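Slide 1 -- Opening
Thank Ayantu Jemal for the introduction. I'm talking tonight about how our town handles complaints against officers, and what changed after November.

Slide 2 -- The numbers
228 complaints came in last year. 101 were closed without an interview. Pause here. People will want to write that down.

Slide 3 -- Who reviews them
Until this spring, a lieutenant read each file alone. Now two people sign off, one from outside the department. Ruwan Gamage pushed for that at the city council -- mention the 5 to 4 vote.

Slide 4 -- What residents told us
Some 200 people filled out the survey. Most didn't know where to get a complaint form. It's at the front desk and the Tollari branch library.

Slide 5 -- Table and shelves
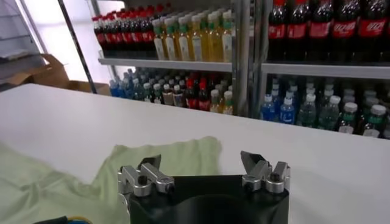
Green cloth on a white tabletop, bottled drinks on the shelves behind.
Break here, ten minutes. Sign-up sheet is by the door.

Slide 6 -- Questions
Menaka Wijesinghe takes the legal ones. Don't discuss open cases. Repeat each question into the mic.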